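Skinner Street Swap: your questions, answered

I run the swap out of my garage on Skinner Street, and I get the same handful of emails every week, so I finally wrote it all down.
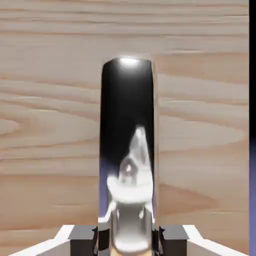 What is it, exactly?
A kitchen stuff swap. You bring things you don't use, you take things you will. No money, no tickets, no points. I started it with one card table and my mom's spare casserole dishes, and at the last one 63 people came by!

When's the next one?
Sunday, July 13, 2025, from 10 to 2. After that I'm taking August off (it's too hot in there) and we'll be back in September.

What can I bring?
Pots, plates, mugs, baking pans, cookbooks, gadgets that still work. If it plugs in, tape a note to it saying what it does. I once spent a whole morning guessing about a waffle thing.

What can't I bring?
Knives without a cover, chipped glass, anything with food still in it. And please, no more plastic tubs without lids. I have 114 of them.

Do I have to bring something to take something?
Nope! If you're setting up your first place, come early and fill a box.

How do I find you?
Turn in by the Wonia Bakery and look for the green garage at number 13. Park on the bakery side, my neighbors need their driveways.

Can you hold something for me?
Sorry, no. I tried it and ended up with a hallway full of slow cookers.

What happens to the leftovers?
Foketow Thrift picks them up Monday morning. They take pretty much everything except the lidless tubs.

Can I help?
Yes please, mostly with carrying tables at 9. I make coffee and there's usually banana bread. Just email me the night before so I know how much to bake.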